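The gym got smart and I got a spray bottle

Chidubem Oyewole

Six months in. Time to say something, before the renewal gets signed in May and it's too late to say anything.

Rebane is the gym I work at. Front desk, floor, some classes. Last fall the owners put in the Clirkari system – door readers, self check-in, automatic billing, a chat thing that answers members at 2 a.m. Then a Jeltus floor scrubber that drives itself after closing. I was for it. I want that on record. I have spent too many nights behind a mop to get sentimental about mops.

And the scrubber is good. It does the big open area better than I did. It doesn't skip the stretch by the windows when it wants to go home.

But look at what happened to the hours. We were 13 people on the schedule, counting part-timers. The mop shift went, fine. Then the desk went down to one person, then at lunch to zero, becuase the door lets people in by itself. The sales pitch said staff would be "freed up for members." Great phrase. I kept waiting for it. What came was a task list on a phone. The software makes the list. Every job gets a number of minutes and the minutes are tight. My longest list so far had 55 items on it for one shift.

Guess which items. All the stuff with handles. Grips, benches, pins, cables, the inside of a locker somebody left a banana in. A machine with brushes on the bottom can't do any of that, so it goes to a person, and the person gets it all day long. I used to do an hour of wiping between a class and a chat with the guy rehabbing his knee. The chat isn't on the list. Chat has no minutes.
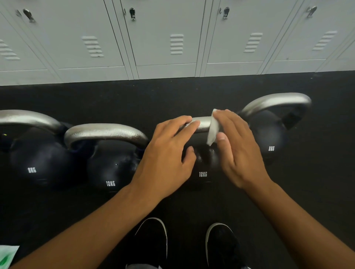

Kettlebells by the lockers, 8 and 12 kg. Wipes and two hands.

I don't mind this work. You take the handle, go around it, do the underside where the chalk and sweat sit. You notice things – a burr on a handle, a loose bolt on the next bench over. I used to tell the manager and it got fixed. Now I type it in a box and get a ticket number.

Members feel it too. One woman, has been coming for years, asked me if I was new. I've been there longer than the treadmills! She just hadn't seen me standing up straight in a while.

The owners say it saves $1,796 a month. I believe them. I'd like to know where it goes, since none of it has gone into the hourly rate. A friend at Suvwood, the warehouse out by the highway, says same story there. Robots took the walking, people kept the bending.

So what do I want. Not to unplug anything. Keep the scrubber. Put a person back on the desk at lunch. Put talking to members on the list, with real minutes, if the list is the only thing that counts now. Let the people who do the tasks have a say in how long they take. And split the savings, even a little.

Renewal is coming up. Somebody should ask the floor staff before than, and I'm on till close most nights.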